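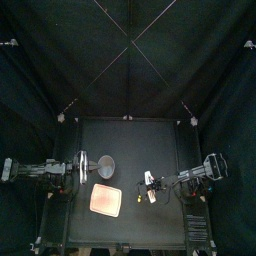
Where Things Go: Trays, Cups and Small Parts on a Shared Table

Project report by Ha-rang Oh and Dae-han Jeon
Handed in 1st December

1. Why we chose this

Our course asked for a project on everyday order. We picked the small table because it is the place where things pile up first. A cup gets put down, then a tray, then whatever was in someone's hand. We wanted to know if people agree on where such things belong.

We started with the Gekamitz reading list, which has 2 chapters on tidying in shared rooms. Both are about shelves and drawers. Neither says much about open surfaces, so we made our own plan.

2. What we did

We asked 45 students at our school to fill in a one-page form. Each person got a drawing of an empty square table and a list of things to place on it: a cup, a tray, a funnel and a few small items. They marked a spot for each thing and wrote a short reason next to it. Ha-rang typed up the answers, which came to 3,431 words. Dae-han sorted them into groups.

The sorting took longer than the survey. Many people gave more than one reason, and we had to decide which one to use. We went with the first one written.

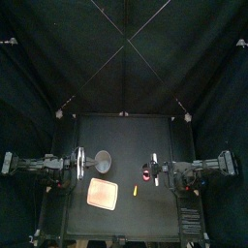
Funnels caused the most disagreement in the forms. Most people had a fixed idea about a cup, but a funnel does not stand well on its narrow end and looks odd lying on its side. A gray one like ours has a wide round mouth, and several people wrote that they would turn it mouth down on the tray so it could not roll. Others said a tray is for small things only. On that view, something short and narrow like the yellow piece near the middle of our table should go in the tray, and the funnel should hang on a hook. Our drawing had no hook, so those forms went into a group called "off the table."

3. Results

The cup was nearly always placed toward the back. The usual reason was elbows. The tray went to the left or to the front, and people who put it in front said they wanted to reach it without looking. Small items were the least settled. Some people lined them up, and some left them wherever there was space.
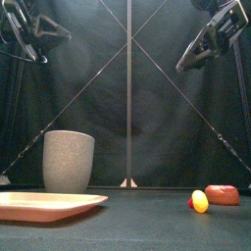 4. Problems and next steps

The drawing was flat, so nobody had to think about height. A tall cup behind a low tray is easy to see and easy to reach, but with the two swapped the tray would be partly hidden. We should have used real objects for at least part of the survey.

We plan to repeat it in February with the Plurnico group - they have a bigger table and have agreed to let us set it up before class. The form will have one more line for second reasons.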